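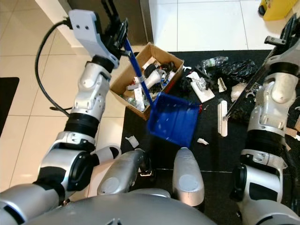
How many goes at a job does the robot need before it can try it alone? It depends on the job, but we've been planning on 37 clean recordings per task, and anything where both arms have to work together wants more.

That was Imelda's question and Ruwan's answer, and it's how we got going, so I've put it first. Minutes by me, Áine Horgan. Sorry for any spelling, I was typing while people talked over each other!

Nillgate teaching group, Thursday, May 25, 2023
There: Shafiq Amarasinghe (chair), Ruwan Munasinghe, Imelda Belmonte, Habibur Roy, me
Last minutes: agreed, once Habibur had his name put back in

1. Sweeping up
We spent most of the hour on this one. The task is litter off the floor, into the dustpan, dustpan into the box. Left arm has the pan on its long blue handle, right arm has the other tool, and whoever is driving has to keep both in mind at once. Ruwan has done most of the driving and says his left hand drifts when he's thinking about his right (mine does too, and I've only had two turns). Flat scraps of paper are the worst. Bottles at least roll when you nudge them, though not always where you'd like.

Shafiq asked if we could guide the arms by hand instead of using the remote controls. Habibur tried that with the Ernar arms in his last job and liked it for slow, simple moves, but he felt he was always standing in the way. I said I'd find it easier to learn! We went round this for quite a while. Settled on remote control for the sweeping and guiding by hand for the drawer task, and we'll compare them in July.

2. What counts as a good recording
Imelda has been through all 331 recordings so far (thank you, Imelda). She wants us to stop binning the ones where the driver misses and has another go, as long as the second go is tidy. Ruwan wasn't keen – he thinks the robot will pick up the miss as well. Agreed to keep them in a separate folder and train once with and once without.

She also asked that drivers stop pausing halfway to chat. I think that was aimed at me.

3. Litter
Shafiq wants the rubbish moved about between recordings, box and all, so we don't end up with a robot that only knows one layout. Everybody happy with that. Habibur would like crisp packets added. Ruwan would not.

4. Controls
The left trigger on the Bramon set is sticking again, so the gripper lets go later than you mean it to. Habibur will open it up before the next session. Miah can lend us a spare set for 5 days if he gets stuck.

To do
Habibur: left trigger, and ring Miah about the spare
Imelda: one page on what to keep, sent round to all drivers
Ruwan: set up the separate folder
Shafiq: book time for the drawer task
Me: type this up, practise with my left hand

Any other business: Imelda asked for the heating to be turned down. Agreed.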